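From: Vibeke Steinarsdóttir
To: Trukindale Toy Library list
Date: Thursday, August 25, 2022
Subject: Re: [toylib] big blocks, what do we do with them

Hi all,

Sorry for the slow answer, I was up at Zedilside until last night and the signal there is hopeless.

> We now have three cartons of the chunky building blocks on the
> floor by the door, plus whatever came back over the summer. Some
> of it is sticky. Do we wash everything or only what looks dirty?
> And can we please agree on one way to bag them, because last time
> I opened a "starter" bag and it was all long skinny ones and not
> a single square. A lady on Mikkelsen Street has asked twice.
> Enik

Enik, wash everything! I know it's a pain, but sorting sticky from not-sticky takes longer than just dunking the lot (I tried it in March and gave up halfway through the first carton). My sister thinks I'm nuts but she doesn't have to smell them.

I don't think we need fancy rules for the bags either. The long narrow ones with a single row of studs are the problem, like you found out. Kids love them for bridges and fences, but you can't start a tower on one without it flopping over, so a bag with nothing else in it is a pretty sad bag. I'd say a handful of those, then squares and the wider bricks until the bag is full. Mix the colors however they come out. My nephew will only build in blue anyway, and he manages fine with whatever he gets.

By my list we own 2000 of the big ones and 300 of the odd shapes (arches, slopes, the thing that might be a chimney). The odd shapes always vanish first, so please don't put more than 2 in a bag or the last families get none.

How I've been doing it, if anybody wants to copy me:

1. Warm water in the big sink, a squirt of dish soap, blocks in studs down. Give them a swish and go have your coffee. The old vegetable brush is fine for the studs, the wire one is NOT, it left scratches all over the yellow ones.

2. Rinse, shake, and spread them on towels with the hollow side down. Turn them over before you go home. I put mine away too early once and the bag smelled like a pond.

3. Tip the dry ones into a big open bin and pick from there. Don't overfill it! With only a few in the bottom you can tell a long red one from a blue one at a glance and grab what you want, and once it's heaped up you're just stirring.

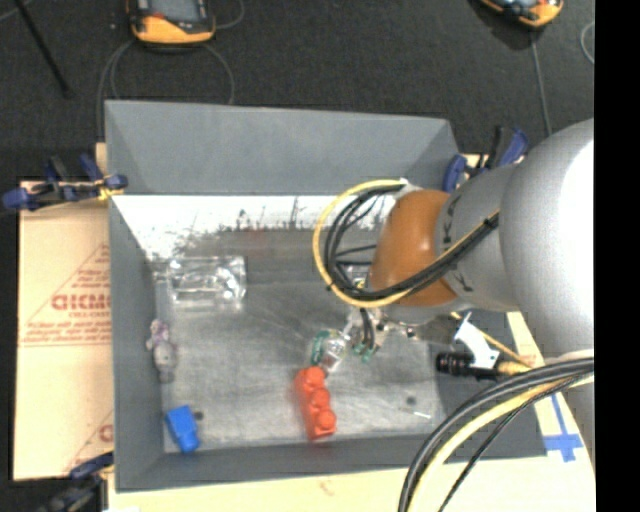 4. Fill the mesh bags, pull the string tight, and tie the tag on. The tag goes through the loop and then around the string, or it falls off in somebody's car.

5. Write the bag in the blue notebook. If you find the one tagged 3411, set it aside for me, it has my handwriting on it and I think I wrote the wrong family down.

Any block with a tooth mark you can feel with your thumb goes in the shoebox under the counter. I'll go through the shoebox myself, I'm picky about that.

Enik, tell the lady on Mikkelsen Street she can have the first bag we finish, and put a couple of arches in it since she's been so patient. I can come in after work and start on the carton nearest the door. Does anyone have towels they don't care about? Mine are all at Zedilside, still in a heap on the porch.

Hugs,
Vibeke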